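Budgeting for a two-arm setup: what am I leaving out?

Posted in: Equipment and Purchasing

Nandini Kartha

I have to submit an equipment request by the end of November for a two-arm cell that will handle light cleanup: small soft scraps off carpet, into a plastic bag. The arms are already chosen and the quote is in hand, so I am not asking which arm to buy. My problem is everything else on the sheet. Our purchasing office approves one request per unit per cycle, and anything I forget now waits until the next one.

What I have so far: two arms, two parallel grippers, one head camera, one workstation, a base, and a spares line that currently says "misc." The finance reviewer has already told me that "misc." will be struck.

Specific points I would like input on:

How large should the spares line be, and what goes in it?

Is it reasonable to buy a purpose-made bag holder, or do people fabricate these?

Do you budget consumables (bags, tape, scrap material) on the equipment request or on the operating account?

The floor is low-pile carpet and will stay that way. We do not have a bench for this task. Reach to the floor is within the arm's published envelope, though not by much.

Ignacio Tejada

I have put three of these requests through, two approved as written and one sent back. I will take your points in order.

Spares. Do not use a flat percentage. Reviewers dislike it and it does not match how the hardware fails. List parts. For each gripper I request one full set of fingers, one cable set and one spare motor, and I keep one complete gripper on the shelf, shared between the two sides. If left and right are mirrored on your model, check that the shared spare can be configured for either side before you write it down. Ours could not. We had to amend the request, and the amendment took longer than the request.

Cables deserve their own line. Any thin cable that runs outside the gripper body will snag on something when the work is near the floor. Ask the vendor for the price of the cable alone. Some will only sell it as part of a service kit, and you want to know that before you have a failed one.

Bag holder. Look at how the bag gets held open before you buy anything. A limp plastic bag has no shape, and with two arms one of the grippers can easily end up as a bag stand for the whole cycle. The options are a fixed stand, a hoop that the arms hold, or a rigid bin with a liner. A hoop is cheap and lets you bring the opening to the scraps. It also takes up grip capacity, so the pickup has to be planned around it.
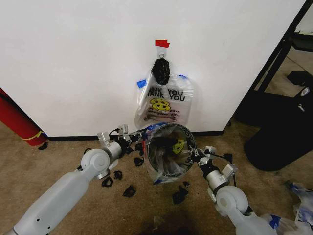 If you go with a hoop, the cost is in the wear on the fingers and in bags, and the hoop itself hardly registers. Light scraps cling to plastic and to gripper hardware, and they end up on the rim as often as in the bag. Budget for cleaning time between runs and for a small vacuum if the room does not have one. I put a brush set and canned air on the same line.

Consumables. Operating account, always, with one exception: the starting stock needed for acceptance testing can go on the equipment request if you label it that way. Ours was 123 bags and 10 rolls of tape. Buy all the bags from the same lot. Film weight varies between suppliers, and a bag that opens easily and one that sticks to itself are different tasks as far as your cycle time is concerned. Printed bags and plain bags may also look different enough to the camera to matter, so decide which you are using and write it into the spec.

Storage. Add wall hooks and a closed container for the bag stock. It is a small amount of money, but if it is missing your bags will live on the floor inside the work area, and then the cell has to cope with them.

Other lines that were missing from my first request and should be on yours:

Shipping both ways for one warranty repair per arm. The warranty covered the work and one leg of the freight.

Mounting hardware for the base. The quote said "mounting kit available," and that meant available at extra cost.

Extended reach check. With floor work near the limit of the envelope, ask the vendor for rated payload at that pose. The headline payload is usually given at a better one.

Installation labor. Get it as a day rate with a cap.

Pak-hei Lam

just get the service contract. We have the Surnholm one and I don't think about spares.

Ignacio Tejada

Depends on turnaround. A contract with a 30 day return does not replace a gripper on the shelf if you have a schedule to meet. If the contract includes an advance replacement unit, it is worth comparing line by line against the parts list. If it does not, treat it as insurance against a large failure and still stock the small parts.

Lucrezia Lombardi

Agree with most of Ignacio's list. Two corrections from the purchasing side.

First, do not put the vacuum and brushes on the same line as gripper spares. Different commodity codes. A mixed line is the most common reason I return a request, and fixing it costs you a week.

Second, the starting stock exception varies by institution. At mine the limit applies per line, and the justification has to name the acceptance test. "Consumables for vendor acceptance, floor pickup task, two-arm cell" would pass. "Bags" would not.

On the bag holder: if you fabricate it, charge the material to operating and leave it off the request. If you buy it from the arm vendor, put it on the same quote as the arms so it follows the same approval. We did that with De Luca and it came through with the rest on a Monday, no questions.

Also request a written parts price list, valid for 11 months or longer. Vendors will usually agree before the order is placed and rarely after.

Nandini Kartha

Thank you, this is what I needed. I have split the spares line by part and asked for the payload figure at floor height. The vendor has confirmed that the grippers on our model are not mirrored, so one shared spare stays in. Freight and the mounting kit were both missing and have been added. I am going with a fabricated hoop, charged to operating, and will look at a fixed stand next cycle if finger wear is a problem.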